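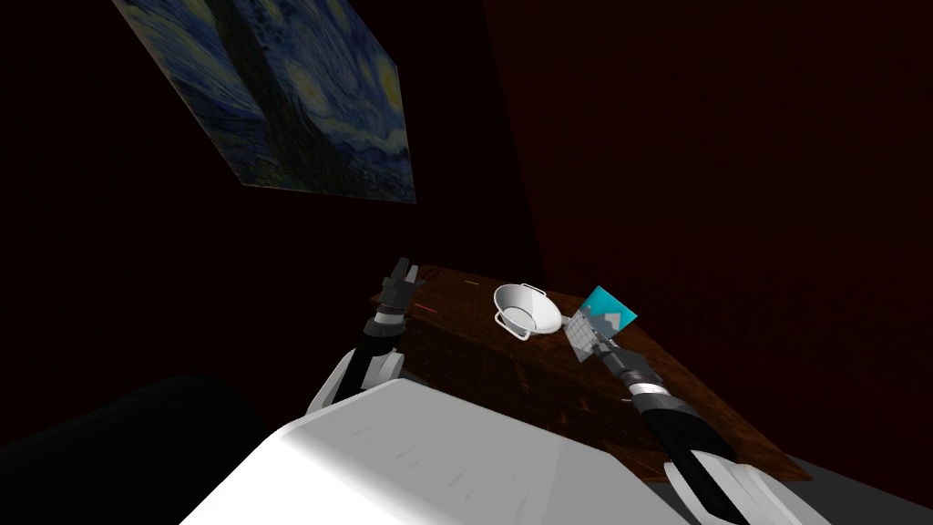 *The simulated room. The card is in the right gripper, the left gripper is open.*

The second arm was on page 35 of the offer, under Options, and it cost almost as much as the first one. Zorica Bošković read the line on the train from Oncombe, and then she read it one more time in the kitchen at Drillbridge while the water was boiling.

She had been responsible for the equipment budget for seven months. Before this she was in the packing hall, where she knew every machine by its sound, and she still went there when a number made no sense to her. But no machine in the packing hall could help her with this one. The robot from Marwat did not exist yet in Storcombe. It existed in the offer, and in a program on the old computer near the window, where it stood in a dark room with red walls and waited for her to press the green button.

"Is it good?" asked Pavle from the door. He was the production manager, and he had already decided that it was good.

"It has a painting," she said.

"What does it need a painting for?"

"I don't know. It is Van Gogh. The one with the stars."

Pavle came and looked for a short time, and went away again to his pallets.

The test was simple to describe. There was a wooden table, a white bowl with two small handles, and a small card with a blue face. The supplier had prepared the task and sent it together with a letter, in which it was written that if the robot can manage the card it can manage also the small cartons of Drillbridge. Zorica did not like this sentence. A card is not a carton. But she had no better test, and the budget meeting was on Tuesday.

She put the kettle water into the cup, forgot the tea bag, and sat down.

On a sheet of squared paper she made a line down the middle. On the left side she wrote "one arm" and on the right side "two arms". Under each she wrote the price, the mounting, the training for the operators, the safety fence, and the service contract. The service contract was the thing that made her angry. It was calculated for each arm, each year, and with the second arm it became bigger than what they paid now for the whole conveyor. She wrote it in pencil, in the hope that somebody in Marwat would let her change it.

Then she pressed the button and watched the right arm work.

After some time she noticed that she was watching the left arm. It was on the other side of the table with its fingers open. She thought of her cousin at weddings, who stood always near the food with his hands ready and never carried a plate.

She opened the view from the gripper, where everything was large and near and difficult to understand, and for some minutes she only clicked from one side to the other.
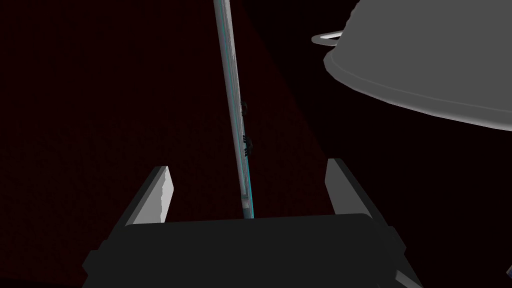 The telephone rang. It was the salesman, a polite young man with a cold, and he wanted to know if she had come to a feeling.

"I have a question," said Zorica. "What does the left one do?"

"In this task?"

"In this task."

She heard him move some papers. "In this task the left arm is available," he said.

"Available for what?"

"For holding. If your carton is open, for example, one hand holds the flap. Or for handing over. The customer is usually happy to have it later."

"And if I buy it later, what is the price?"

He told her. It was higher than on page 35, and there was also a charge of 500 for the visit of the technician, because the shoulder must be opened. She wrote this also on the squared paper, but in ink.

"So the fence," she said, "is it the same fence for one arm and for two?"

"The fence is the same."

"In your offer the fence for two is bigger."

There was a silence, and then a sneeze. He promised to look at it and to call her before four o'clock.

At lunch she went down to the packing hall. Mirela and the old man they called Captain were closing cartons at the end of the line, and Zorica stood next to the column and looked at their hands. She had done this work for so long that she had never looked at it. Mirela held the flap with the left hand and pushed the leaflet in with the right hand. Captain did the same, only slower. Then came a series of small cartons, the flat ones for the hinges, and for these Mirela used one hand only and with the other hand she pushed back her hair.

"How many of the flat ones do we have in one day?" Zorica asked.

"Too many," said Mirela.

"And the ones with the flap?"

"Before the holidays many. Now, in May, you see yourself. Two boxes and then again hinges."

Captain asked if it was true about the robot. Zorica said that it was only paper for now. He nodded and closed another carton, and he asked if it would stand here, where he was standing, or over there near the door where the wind comes in. She had not thought about the wind. She went and measured the place near the door with her steps, and the place at the end of the line also, and at the end of the line there was room for the fence only if they moved the tape machine. Moving the tape machine was not in anybody's budget.

When she came back the computer had gone to sleep. She woke it and took the other camera.

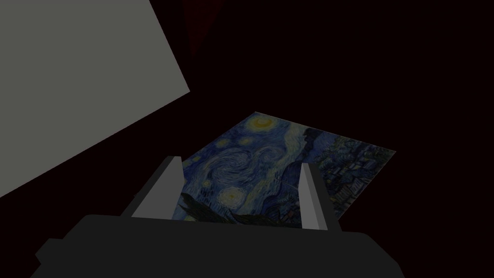 *The fingers of the gripper, open, and The Starry Night beyond them.*

It was the best picture of all of them, she thought, and completely useless for the budget. The yellow moon was there, and the big spirals, and the black tree. Her mother had the same painting on a tin for biscuits. As a child Zorica had believed that it showed a storm on the sea, and the tree was a ship that had turned over, and she had been a little disappointed when the teacher explained it.

She wrote on the squared paper: "One arm. Place for second arm prepared?" and she put a circle around the question mark.

The salesman called when it was already dark in the corridor. He had looked at the fence. The fence was an error, and he was sorry, and the new offer would come in the morning with the corrected fence. He sounded worse than before. She asked him if the shoulder for the second arm could be delivered from the beginning, closed with a cover, so that later it would not be necessary to open anything.

"Nobody has ordered it like this," he said.

"But can it be done?"

"I must ask."

"Please ask. And ask about the service contract. I don't want to pay service for an arm that is in your warehouse."

"No," he said. "That is logical."

She told him to drink something warm. Then she took the cup, and saw that there was only water in it, and drank it cold.

Pavle was already in his coat. He stopped behind her chair, with the keys in his hand, and bent down to the screen.
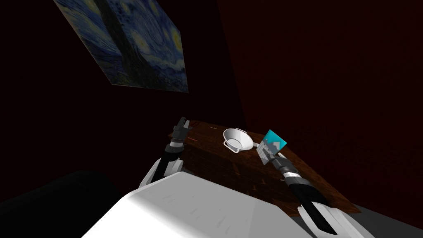 *The bowl and the blue card, seen over the white body of the robot.*

"It has two arms," he said.

"We will maybe buy it with one."

"It will look strange."

"It will stand behind the tape machine, Pavle. Who will look at it?"

He thought about this. He wanted two arms, she could see it. He had probably already told his wife. He asked how much they would save, and she turned the squared paper to him, and he followed the column with his finger down to the bottom, moving his lips a little, and then up again to the place where the fence was crossed out.

"And the tape machine?" he asked.

"The tape machine must go one meter to the left. From your budget."

"From my budget!"

"It is your tape machine."

He put the keys in one pocket and then in the other. In the packing hall somebody switched off the radio, and a pallet was pulled across the floor, slowly, with one bad wheel. Zorica took the pencil and wrote the wheel down too, at the bottom of the paper, under repairs.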